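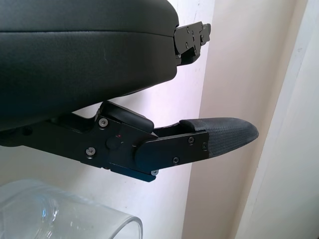 印刷する | メールで送る

机の上、やっと片付け始めた。2025年4月27日。朝から時間なくて走り書き。

きっかけはGuliaの引き出しケース。先週届いて、箱のまま廊下に置いてたやつ。家族がつまずくので今日組んだ。ネジなし、はめ込むだけ。のはずが、一段目の前後を逆にはめて外すのに爪が割れた。説明書は読みましょう、わたし。

で、中身。まず紙もの。レシート、保証書、もう持ってない炊飯器の取説。炊飯器は去年の夏に手放したのに取説だけ残ってる、なぜ。ほぼ全部捨てた。残したのはAkuraのデスクライトの保証書と、車検の控え。

次、文房具。ペンは書けるか一本ずつ試して、かすれたのは処分。Cormierのノートは途中まで使ったのが2冊も出てきた。片方は買い物メモ、片方は韓国語の練習。Mi-kyung Raさんに教わってた頃のやつで、パッチムのところに赤でびっしり直しが入ってる。懐かしくて読みふけってしまい、ここで時間が消えた。これは捨てられない。引き出しの一番下行き。

ケーブル類。毎回ここで止まる。何に使うのか分からない線が多すぎ。とりあえず、

・今使ってる → 一番上
・たぶん使う → 二段目、紙テープに名前を書いて巻く
・分からない → 袋に入れて4月いっぱい様子見

という感じにした。袋の口に日付を書こうとしてさっきのペンが出ない。試したはずなのに。

消しゴムのかすと、クリップと、なぜか乾いたお米が引き出しの奥から。掃除機の細いノズルで吸って、固く絞った布で拭いて、乾くまで放置。この放置の間にお昼。昨日の残りのカレーうどん。

あ、仕切りの話。Cluseoの仕切り板、400円のと700円のがあって、安いほうにした。薄いので押すとちょっとしなるけど、ペンとはさみを分けるだけなら十分。高いほうは深さがあるらしい。ケーブルの段はそっちでもよかったかも、線が仕切りを乗り越えてくる。今度買い足すかな。

机の天板は、何も置かない場所をひとつ決めた。右の奥。ここだけは郵便物もマグカップも禁止。と決めたそばから眼鏡を置いてた。眼鏡は許すことにする。

まだの場所:
プリンターの下
本棚の上のかご
写真の入った缶（これは開けたら終わるので最後)

あと、前の記事で引き出しの色を聞いてくれた方、返事おそくなってごめんなさい。白とグレーで迷って白にしました。汚れが目立つけど、目立つから拭くだろうとい期待をこめて。

夕方までに本棚のかごだけはやりたい。でもその前に洗濯物取り込まないと。袋の線、どれか分かる人がいたら教えてほしいので、次回ひとつずつ書き出します。

印刷する | メールで送る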